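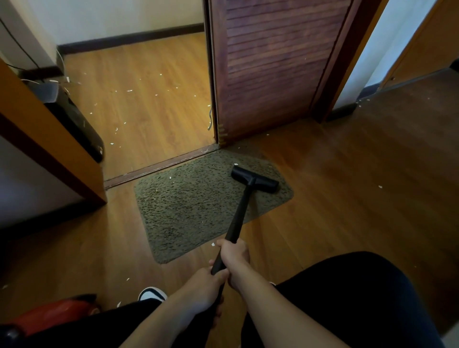 Figure 1. Vacuuming the doormat at the hallway doorway, head-level view. White debris on the mat and on the floor of the room beyond.

3. Recording rules for household cleaning tasks

3.1 Scope

This section sets out the working rules adopted for the Clella demonstration set, which is used to train and test a mobile cleaning robot. The first draft was written by Evanthia Kokkinos and revised 2/9/26 after the pilot at the Lirport apartment.

3.2 Hands and tool

Both hands and the floor nozzle should stay in view during a stroke. Figure 1 meets this rule: the grip on the handle is clear and the nozzle can be seen on the mat. Clips where the nozzle leaves the view for more than 2 seconds are marked "partial" and kept out of the training split.

3.3 Surface changes

A change of surface is labeled as its own event. In the doorway task there are at least three surfaces to deal with - the shag mat, the wood-look floor and the dark threshold strip. The pilot labels treated all of them as "floor", and the contact force limits could not be checked against them afterward. The revised label sheet has a separate field for mats.

3.4 Debris

Debris is not to be rearranged once recording has started. Pieces outside the target area, such as the white flecks on the hallway floor in Figure 1, are labeled "non-target" and are not counted as missed.

3.5 Cables and doors

Loose cables are entered as hazards before the first stroke, including thin ones lying on the floor near a door. A robot repeating the task must keep its nozzle 100 mm from any entered cable. Door position is logged as open, closed or ajar, and a door that moves during a clip ends the clip.

3.6 Review

Each clip is checked by 2 reviewers working separately. Disagreements go to Kokkinos, and the final label is stored with both original ones. Of the 700 clips in the pilot, those recorded before the mat field was added will be relabeled in November - the old labels remain in the archive folder under their original version number.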